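Distley Residents' Board > Notices and Discussion > Parcel Room: Proposed Changes to Storage Limits

distley_office
Posted 25/04/2021

The management office invites comment on the following proposal before the rules are reissued.

1. Parcels will be held for 15 days from the date of delivery. The present limit is 30.
2. Each apartment may have no more than 3 parcels in the room at one time.
3. Parcels not collected within the limit will be returned to the carrier where the carrier permits it.

The room received 451 parcels in January. It was laid out for a building that expected far fewer, and the fire marshal has asked that the aisle remain clear at all times.

Bakhtiari_4F
I support item 1 and object to item 2. A single order is often divided by the seller into several shipments, and the resident has no control over this. A limit by volume would be fairer than a limit by number.

Furum
With respect to the previous comment, a limit by volume would require someone to measure every delivery. The desk does not have the staff for it. A count is crude but it can be applied the same way to all 364 apartments.

pekar_east
I do not agree that a crude rule is acceptable on the ground that it is easy to apply. Residents who travel for work will be penalized twice, once by the shorter period and again by the count. I ask that the office keep the 30 days for anyone who gives written notice of absence.

distley_office
The request concerning written notice is reasonable and will be added to the draft. Notice should be given at the desk before departure, with the expected date of return.

Furum
I have no objection to that amendment, provided the notice has an end date.

Bakhtiari_4F
May I also raise the matter of cartons. Residents are opening parcels in the room and leaving the empty boxes on the shelf. The rules should state that cartons are to be taken upstairs or flattened and placed in the recycling enclosure.

distley_office
Agreed. The following wording is proposed as item 4: "Parcels shall be removed from the room unopened. Empty cartons shall be flattened before disposal."

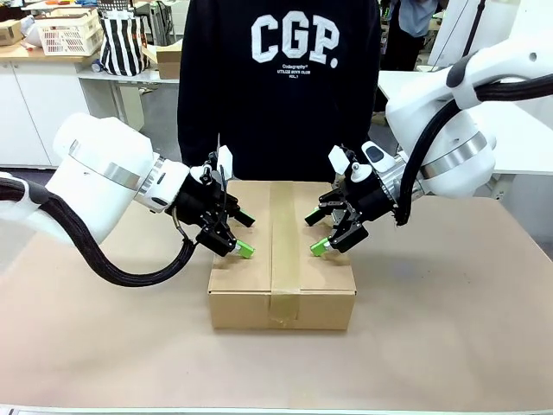 A closed carton first, then one with its flaps partly open.

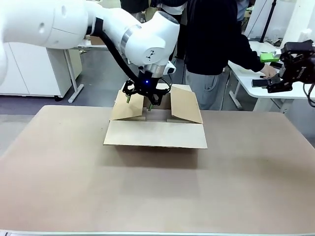
pekar_east
Item 4 is acceptable to me, but the recycling enclosure is locked after eight in the evening. Will the hours be extended, or are residents expected to keep flattened cartons in their apartments overnight?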